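June 2024

Slept badly and got to the bench early. The tower from the Chávez office was still waiting from yesterday, so I started on that before coffee. It is one of 7 that came in together, all the same black and silver model, all from the same closet. They want the drives out and kept, the memory out and kept, and a decision from us on whether the rest is worth rebuilding or should go to Isley for scrap.

The side panel stuck. Two of the screws had been put in crooked by whoever was last in there, and I had to lean on the driver to get them moving. Once it was off I laid the case down and vacuumed it out. I used the soft brush on the board and stayed away from the socket. I bent pins on one of these in my first year and have been slow around sockets ever since.

Samuel asked me to write down the order I do things in, so he can put it in the binder. I told him I don't have an order. Then I watched myself for the morning and I do have one. Panel, dust, drives, cables, cooler, processor, memory, and the power supply last. I leave the power supply because it is the most awkward thing to get hold of and I like to have the rest of the case cleared first. Samuel does it the other way around. He says the power supply is in the way of everything else and he would like it gone. We did not settle it.

I like the blue parts in these. Whoever designed the case made the things you are meant to touch blue, the latch and the drive caddy, and left most of the rest gray or black. It saves hunting. The Derkon cases we had in the winter had no such thing, and I spent half my time pressing on bits of metal that turned out to be rivets.

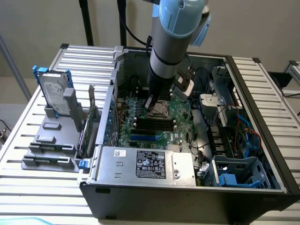

The caddies come apart if you spread the clips evenly. If you pull one side first the plastic goes white at the corner, and then it will never hold a drive properly again. I ruined one that way before lunch. There is a bag of spares in the second drawer, so it is no great loss, but I was annoyed and went outside for a few minutes.

Lunch was the rest of the lentils. Ate it on the back step. It was warm already and the lot smelled of tar. My sister called about August and whether I am coming up for the week. I said yes, but that I need to check who is covering the shop. She said I said the same thing last year. I did, and I went, so I don't see the trouble.

After lunch I looked at memory prices. What Chávez has in these towers is old enough that the sticks sell for very little, but they still sell. The boards are harder. Nest thinks we should rebuild two of them out of the best parts and offer those back to the office at a fair price. She worked it out on the back of an invoice and got to 3,274 for the whole job, counting our hours. Their budget is 2,000. So either we rebuild fewer or we put in fewer hours, and I know which of those she will want to try.

I am inclined to do one. A clean case, the best of the power supplies, new fan, new drive. The cases themselves are solid. People throw these out over a noisy fan — I have seen it many times — and the frame would last another twenty years.

Spent the rest of the afternoon on labels. Every drive gets a strip of tape with the machine number and the bay it came from, written before it leaves the bench. I used to do the labels at the end of the day and once mixed up a pair from a dentist's office, which cost me an evening. The tape we have now is Drestine and it curls in the heat. I pressed each one down with the back of a spoon. Must ask Nest to order the old kind again.

Screws are sorted into the muffin tin. The coarse ones and the fine ones had been mixed since spring and it was time. Found a jumper cap in with them, and a dime.

Swept under the bench before I left. Took the cardboard out. The bin for cables is full again and I don't want to deal with it this week. Most of them are the flat kind that no one has asked for in years, but as soon as I throw them out someone will come in needing one.

Home by 5. My shoulder is sore from the crooked screws. Watered the tomatoes, which have flowers now but nothing else. The neighbor has fruit on hers already. Eggs for supper, and a bit of the bread that was going stale, fried in the same pan. Read two chapters and remembered none of it.

Tomorrow the next tower, and I should phone Isley about a pickup before they fill their truck. Also need to buy light bulbs and return the library book.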